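Before you ask whether a robot arm can tidy your kitchen – and I do get asked that a lot – try it on one small chore first. Stacking cups is a lovely place to begin. Stand three plastic ones upright near the back of a plain table, open the gripper nice and wide, and come in slowly toward the closest.
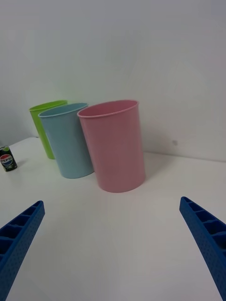 Gintarė Koppel wrote in to say that stacking went fine for her after 40 tries, but unloading a dishwasher still beat the arm every time, and she would wait before giving up her own two hands.

I'd wait too! Next, lower the grip force until a cup lifts without buckling, then set it inside its neighbor and let go gently. Do 19 runs before you change anything else.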